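Serial draft notebook, August, late morning

Reread chapter 8 of the Sanna story.

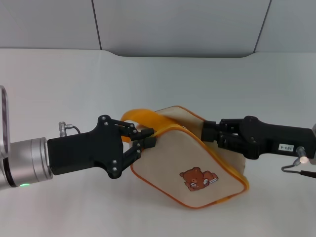 Still not convinced by the ferry. Sanna gets from Loteck to Warker overnight, in a storm, and walks into the Prenus office with dry boots? Readers will catch that. Margin note says "she's used to it." Used to what?

Cut 664 words from the dinner, mostly the uncle. Left 22 lines of dialogue, and I suspect half could go too.

The beta comments call the twist "earned." I doubt it. The letter shows up once, some 60 pages back, and she never opens it. Try moving it to the dock and see if the reveal still works. My guess is no.

Don't post until the boots are fixed.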